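Why I started to eat breakfast again

For many years I did not eat breakfast. I drank coffee in the kitchen, standing, and then I ran to the bus. When I moved to Clernunov for my work I was 35 and I thought that breakfast is for children and for people in hotels. My grandmother would be very angry to read this, so it is good that she never liked computers.

It changed in January, and the reason was my neighbor Shengli Bai. We live on the same floor and our doors are opposite. One morning the elevator was broken and we walked down together, and on the third floor I had to sit on the stairs, my head was turning. He asked what I ate that day. I said coffee. He asked what I ate the evening before, and I had to think too long. He did not give me a lecture. The next morning there was a jar of rice porridge at my door, still warm, with a piece of paper: "Eat first, then work."

I brought the jar back clean and with some walnuts in it, because in my family you do not return an empty jar. He laughed very much about this. Then the jar came again, and so we continued for the whole winter.

I want to write about the porridge, because many friends ask me and I always answer too fast. The rice should be washed and left in water during the night. I take one small cup of rice for nine cups of water, which looks wrong the first time – you will think it is soup. It cooks on the smallest fire for more than 51 minutes, and I stir when I pass by. Shengli says that a person who stirs all the time does not trust the rice. I still stir more than he does.

On top you can put what you have. He likes pickled mustard greens and a bit of ginger. I tried it with sour cream and dill, as we would do at home with almost everything, and it was not good. With fried onion it was very good. My cousin Yaroslav Kuzmenko, who visited me in spring, ate it with strawberry jam and asked for more, so there are no rules here.

After the rice I became brave and started with buckwheat, then with oats, then with millet. Millet is difficult. If you do not rinse it with hot water it stays bitter, and I have thrown away a full pot more than one time. For the pot I use 200 grams, and this is enough for me for two mornings.

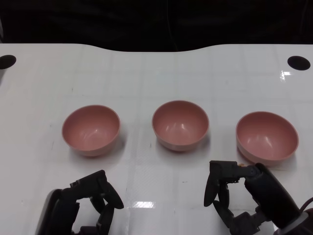

Three pink bowls, all empty.

The second thing I learned is about time. I used to say that I have no minutes in the morning, and this was not true. I had minutes, but I gave them to the phone. I was lying in bed and reading news about places where I cannot help anyone. Now the phone sleeps in the hall, and I bought a simple alarm clock at the market on Liang Street. It makes an ugly noise and I have to stand up to stop it. After this I am already near the kitchen.

I eat at the table and I sit. For some readers it is maybe funny that I write this down, but for me it was the hardest part. In the first week I felt like I was late for something. I looked at the door. Then slowly I began to hear the street, the bus number 14 when it turns the corner, the woman downstairs who speaks to her cat in a very serious voice.

My work is also different, a little. I do not want to say that porridge solved my life. I am still tired in the afternoon, and my manager still sends messages at times when people should be with their families. But I do not shake before lunch anymore, and I am more patient with customers. A colleague asked if I had changed my hair.

Shengli moved to Tilell in September, to be near his daughter. Before he left I cooked for him, millet, and it was not bitter. He ate two portions and said it needed ginger. We write to each other sometimes, mostly about food – last week he sent me a long explanation about red beans, and tonight I will put them in water.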